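Nov 8, 2025
By Ansel Tran

I went to the open day at Dekon last month. They have the back half of the old Kravchuk building in Fekedside, and they open it to the public once a year. I missed the one in July of last year, so I signed up early. Parking was on the grass and cost nothing.

There was a short talk first, mostly about funding, and then we were split into groups of 11. My group was taken around by Nabila Pillai, who works on the part of the project that deals with kitchen items. She has a hand-held gripper, two dark blocky fingers on a handle with a camera attached. A person holds it and does a chore with it, and the recordings are used to train the arm. They had 2464 recordings as of that morning. She would like a lot more.

The chore for the day was picking up a spice jar from a white work surface and putting it in a rack. She did it first, slowly, and then let us try.
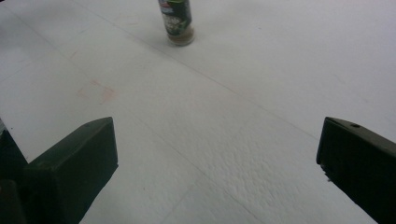 I was fourth. The grip is heavier than I thought it would be, and my wrist was sore after a few minutes. You have to open the fingers wide, come in level and close them gently. I knocked the jar over on my first try and got it on the second. A boy of maybe nine got it right away and wanted to keep going.

After that we saw the arm do the same chore by itself. It took around 60 seconds per jar, with a long pause before each grab. It dropped one while I was there. Nabila wrote that down and started it again. Someone asked what the arm cost and she said she didn't buy it and didn't know.

The other stop was the Susov room, where a cart moves boxes between two shelves. It was being fixed, so we looked at it through the door and moved on.

Lunch was sandwiches, and they ran out of the egg ones early. I was told 700 people came last year, and it felt close to that by noon. If you go, take the first tour. The line for the gripper table was out in the hallway when I left.

Last updated: two days after posting, to fix the spelling of Fekedside.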